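Environment and Society, Week 8
Who pays for the river? Notes to go with the lecture

These are my tidied-up notes, so they follow the order I talked in, more or less. If you missed the session, read the Telcombe part first and then come back to the top. The slides are up already.

Last time we finished on the idea that pollution is a cost somebody manages to hand to somebody else. I want to stay with that a bit longer, as a few of you looked unconvinced when I said it applies to ordinary households as well as to factories. It does! If I pour cooking fat down my sink and the sewer blocks three streets away, I've had the benefit and the people three streets away have had the smell. Economists call this an externality. You can use the word in your essays, but please show me you know what it means in a real place.

Telcombe is our real place this term. It's a small town with a river through the middle, an old sewer network that carries rainwater and waste in the same pipes, and a lot of new housing uphill. In heavy rain the pipes fill and the extra goes out through overflows into the river. The overflows are allowed, within limits, and the argument in the town is over where the limits sit and who checks.

There are 3,124 homes connected to the old network, and 26 overflow points, of which 12 had working monitors when the town's report came out in September. Have a think about that second pair of numbers before the seminar. If you don't measure what comes out of more than half your overflows, what exactly can you say about the river? You can say something, but you have to be careful how you say it, and the report isn't always careful. 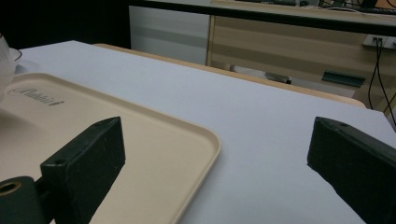 Sampling is where the residents' group, Elleck, comes in. They got fed up with waiting for official figures and began taking their own water samples below the bridge, and their results were a good deal worse than the published ones. Now, does that mean the official ones were wrong? Not necessarily. Elleck tend to go out after rain, and the official samples are taken on fixed dates whatever the weather. Both are fair ways of looking at a river, and they answer different questions. A sample also has a life after it leaves the water, and I'd like you to follow it all the way, with a written record of who handled it and when. Elleck's early records were patchy, and the water company made a great deal of this at the public meeting.

On to the money. There are broadly two camps in the town. One says the company should pay for new pipes out of its profits. The other says bills will have to go up whatever happens, so we may as well be honest and plan for it. I'd add a third question, which hardly came up at the meeting — should the people building the new houses uphill be paying more than they do? Each new roof and driveway sends rain downhill faster than a field would.

For comparison, have a look at the two short case studies in the reader. Stovov put a charge on hard surfaces, so a supermarket car park pays and a garden doesn't. It was hated for a couple of years and then people got used to it. Trình went the other way and spent public money on ponds and wet meadows upstream, which hold the water back before it reaches the pipes. Neither place is much like Telcombe, so don't just lift the answer across. Ask what each one had that Telcombe hasn't (land, mostly, in the case of Trình).

A word on language. People in these arguments say "clean" and "safe" as if they were the same thing. A river can look lovely and still make you ill, and a brown one in flood may be carrying mostly soil. When you quote someone, check which of the two they mean.

For the seminar, please read both case studies and the summary of the September report, and bring around 2 pages of notes. I'll put you into pairs, one arguing for a hard-surface charge and the other for upstream ponds, and you'll swap sides halfway through. Bring a pen and paper as well, the sockets in that room are hopeless.

Essay plans are still due in the usual place. If yours is on flooding and not on pollution, that's fine, but tell me beforehand so I can point you to the other reading list.

Notes last updated Sunday, November 17, 2019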